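GROMSTEAD BUILDING USERS' GROUP
Minutes of the December meeting
Second floor lounge, 10 a.m.

Present: representatives of Stetent, Haltier, the Šťastný translation office and the building manager. Apologies were received from the ground floor café.

1. Minutes of the last meeting
Approved with one correction. Under item 4, the bike room door code is changed every 6 months and not every month as written.

2. Heating
Haltier reported that the north side offices are still cold until midmorning. The manager has moved the boiler start time to 6 a.m. and will leave it there until the end of the heating season. Stetent asked for the radiators in the stairwell to be turned down. Agreed.
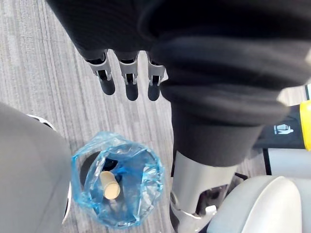

Black knit cuff and metal finger joints, close up.

3. Kitchen and shared supplies
The shared supplies account stands at $1573. The coffee machine contract is up for renewal. The supplier's new price is higher and no longer covers filters. The manager will get two other quotes before the next meeting. The Šťastný office asked that the dishwasher be emptied by whoever finds it clean. The rota on the fridge door has not been followed since the summer and will be taken down. 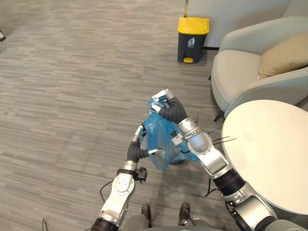 Recycling pickup changes in January. Paper and cardboard will go out together, and bottles and cans will have their own cart by the loading door. The hauler will not take anything bagged in black. Translucent blue bags, the kind being held just over the gray carpet in the picture, are fine for bottles and cans, but they must be tied. Haltier asked who pays for the bags. It was agreed to buy one box of 100 from the shared account and review the matter in the spring.

4. Parking
The two visitor spaces nearest the ramp are being used all day by tenants. 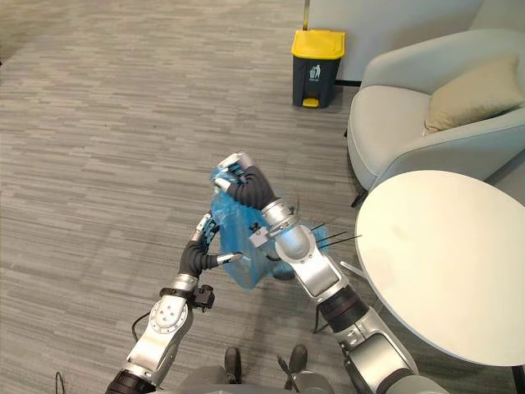
The manager will put a note through each office door and repaint the markings when the weather allows. Stetent would prefer a permit system. Haltier was against it because of the cost. No decision was made.

5. Any other business
The elevator inspection is due. It will be out of service for one morning and notice will be posted in the lobby.
The Šťastný office has lost a key to the mailroom. The lock will be changed at their expense.

Action items
Manager: coffee quotes, parking note, elevator notice.
Stetent: draft of a permit system, one page.
Haltier: order bags.

The meeting closed at 11:10 a.m. Next meeting in February, same room.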